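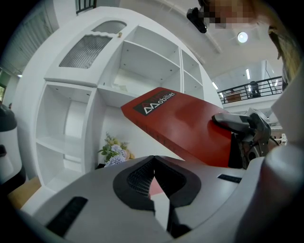
Pistport, 5 December 2022

Back to the starch paste, which I had promised myself I would leave alone until the new year (so much for that!). The September batch has gone sour in the jar, a bit like old bread, and the swatches I glued with it have started to lift at the corners. I cooked a fresh one this morning from the Tisine flour, 32 grams to 600 of water, stirring the whole time and keeping the heat lower than I wanted to. It thickened after about 9 minutes and I strained it twice while it was still warm.

Lovely smooth stuff, I must say, much nicer than the Nonow powder, though it does drag under the brush if you go back over a spot. Five strips pasted onto the Oyewole paper and put under the boards. I'll peel one a day and write down how it comes away, and please, if you need the press, move the whole stack together.

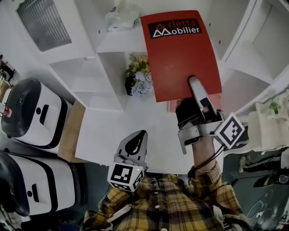 Plaid shirt, white table.

Still to do: label the jar, find the good sieve, and try a pinch less flour. I have a feeling the thinner paste will suit the book cloth better, but then I said the same last time and had to scrape it all off again.

Last updated 5 days after entry
Print this page | E-mail this page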